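Elogio de la mesa despejada (y de los que nunca la tendremos)

Hay una clase de persona que termina la jornada, recoge los papeles, pasa un paño y se marcha dejando la mesa como si fuera a venir un notario. Yo he trabajado junto a varias. Son gente amable, puntual, con las uñas limpias, y les guardo un rencor que el tiempo no ha sabido suavizar.

La mesa de trabajo es el mueble más indiscreto que existe. La cama se hace o se tapa con una colcha; el armario tiene puertas; de la nevera respondemos solo ante la familia. La mesa, en cambio, está a la vista de cualquiera que pase, y todo el que pasa se siente autorizado a opinar. «Menudo jaleo tienes ahí.» «¿Cómo puedes encontrar algo?» La respuesta, que rara vez me atrevo a dar, es que no encuentro nada desde hace tiempo, pero he aprendido a necesitar muy pocas cosas.

Empecé a tomarme en serio el asunto un mes de agosto, cuando me quedé sin vacaciones por razones que no vienen al caso y la oficina se vació casi por completo. Con las mesas ajenas a mi disposición, las estudié como otros estudian iglesias. La de contabilidad: un teclado, un cactus, una alfombrilla alineada con el borde. La de diseño: once rotuladores sin capucha y una capucha sin rotulador. La del jefe: nada. Ni polvo. Una mesa así no dice que su dueño sea ordenado, dice que las cosas las hacen en otra parte.

La afición me llevó a Idholm, que es una marca de muebles de oficina y también, según su catálogo, «una manera de habitar el trabajo». El catálogo de Idholm se lee con gusto si uno lo toma por literatura fantástica. En sus páginas hay mesas de dos metros sobre las que descansan un cuaderno cerrado, un lápiz y una pera. Llevo media vida en oficinas y no he visto nunca una pera. He visto medio bocadillo envuelto en una factura, he visto un zapato, he visto una trampa para ratones que resultó ser un regalo de empresa. La pera pertenece a otro orden moral.

La línea más vendida se llama Mersha y consiste en un tablero con cajones que no se notan. Ahí está toda la filosofía del mobiliario contemporáneo: seguir guardando los mismos cables de siempre, el mismo cargador de un teléfono difunto, las mismas monedas de un viaje, pero con un frente liso y sin tirador. El cajón se abre empujando. También se abre apoyándose, estornudando cerca o cruzando las piernas con cierta decisión, y entonces el visitante contempla de golpe lo que la mesa llevaba meses callando.

Para hablar con alguien que supiera del tema y no vendiera nada, acudí a Mebrat Tamiru. Pasó casi toda su carrera montando y desmontando oficinas para una empresa de mudanzas, Grikosside, y tiene sobre las mesas de los demás la clase de información que otros consiguen con una orden judicial. Me recibió en su cocina. La mesa de la cocina estaba cubierta de periódicos, medicinas, un flexo y una máquina de coser, y me hizo sitio para la taza empujándolo todo con el antebrazo, un gesto de autoridad que todavía intento imitar.

«La gente cree que el desorden se ve por arriba», me dijo. «El desorden está debajo. Arriba solo se asoma.» En las mudanzas, según ella, los escritorios impecables eran los peores. Pesaban más. Al volcarlos caían cosas: grapas, caramelos, cartas sin abrir, una vez un talonario entero que su propietario había denunciado como robado. Los escritorios caóticos, por el contrario, viajaban casi vacíos, porque todo lo que contenían estaba ya en la superficie y había que meterlo en cajas con las dos manos, como quien recoge hojas.

Le pregunté si en tantos años había llegado a formarse una idea de la mesa perfecta. Lo pensó mientras doblaba una bolsa de plástico en triángulos. «Una que sea de otro», contestó.

Mebrat recuerda con especial afecto el traslado de una aseguradora a Cumville, un parque empresarial con estanque y patos. Eran más de 200 puestos y la dirección había decidido que en el edificio nuevo nadie tendría sitio propio: cada cual se sentaría donde hubiera hueco y por la noche lo dejaría todo en una taquilla. El plan tenía un nombre en inglés y un folleto con flechas. La primera mañana, a las nueve menos cuarto, los empleados entraron en aquella llanura de tableros blancos y se dirigieron, sin vacilar, a ocupar la misma posición relativa que tenían en la oficina vieja. El de la ventana, a la ventana. Los que se odiaban, de espaldas. Antes de la hora de comer había aparecido una foto de un niño pegada con celo y, junto a ella, la primera planta.

La dirección envió un recordatorio. Aparecieron más plantas.

Me gusta esa historia porque explica algo que los consultores del orden se empeñan en tratar como un vicio. Uno no desordena una mesa por dejadez, o no solo por dejadez. La desordena para poder decir que es suya. El animal marca el árbol y el administrativo deja una rebeca en el respaldo de la silla. Hay rebecas que llevan en su puesto más trienios que el propio titular, y cuando este por fin se jubila nadie se atreve a retirarlas.

Frente a tanta humanidad derramada se ha levantado una industria. Existen libros, cursos, aplicaciones que preguntan a las seis de la tarde si hemos despejado ya nuestro espacio, con ese «nuestro» de enfermera. Yo hice uno de los cursos. Lo impartía un hombre muy sereno que nos pidió vaciar la mesa por completo y devolver a ella únicamente lo que hubiéramos usado en las últimas dos horas. Devolví las gafas, el café y el teléfono. Lo demás quedó en el suelo, formando una segunda mesa, más baja y bastante más extensa, en la que trabajé a gusto hasta que llegó el personal de limpieza.

El curso incluía una parte teórica sobre el color. Una superficie oscura, explicaba el hombre sereno, invita a la concentración y perdona las manchas; una clara anima, pero delata. Pasé una tarde comparando acabados y salí convencido de que el color del tablero importa muchísimo durante la semana que tarda en desaparecer debajo de las cosas.
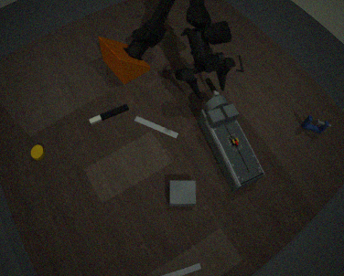 ¿Cuánto tiempo conviene dedicar al día a despejar la mesa de trabajo?

Diez minutos al final de la jornada bastan para casi cualquiera, siempre que se empleen en decidir qué se tira y no en hacer montones más rectos.

La cifra es del hombre sereno y la doy por buena, aunque en mi caso habría que sumarle otros diez para buscar la papelera. El montón recto merece, con todo, un párrafo propio. Es la gran aportación del oficinista a la arquitectura. Se toman papeles sin relación alguna, se golpean de canto contra el tablero, tac, tac, se giran, se golpean otra vez, y lo que era basura pasa a ser documentación. He visto montones rectos sobrevivir a dos fusiones de empresa. Nadie los consulta, pero tienen las esquinas tan bien hechas que tirarlos parecería una falta de respeto.

Mebrat, que ha embalado cientos, sostiene que un montón se conserva por la última hoja. Arriba puede haber cualquier cosa, un menú, un calendario caducado. Abajo del todo hay siempre un papel que dio miedo: una reclamación, una carta de un cliente enfadado, la solicitud de un aumento que no se llegó a presentar. El resto se fue depositando encima para no verlo. Ella no los leía, aclara, pero al levantar la pila con las dos manos la última hoja queda a la altura de los ojos, y una no va a cerrarlos bajando escaleras.

Al volver a casa aquella tarde levanté mi montón. Lo tengo a la izquierda del monitor y alcanza ya la altura de una tostadora. La última hoja era el recibo de mi primera mesa, comprada de segunda mano a un dentista que cerraba la consulta. Tenía un tablero con un cerco de taza tan perfecto que durante años creí que era un adorno. Cuando la vendí, el comprador me preguntó por el cerco y le dije que venía de serie.

He vuelto a poner el recibo en su sitio, con todo lo demás encima. El catálogo nuevo de Idholm llegó la semana pasada y está arriba del todo, abierto por la página de la pera, sujeto con una grapadora para que no se cierre. Me hace de posavasos.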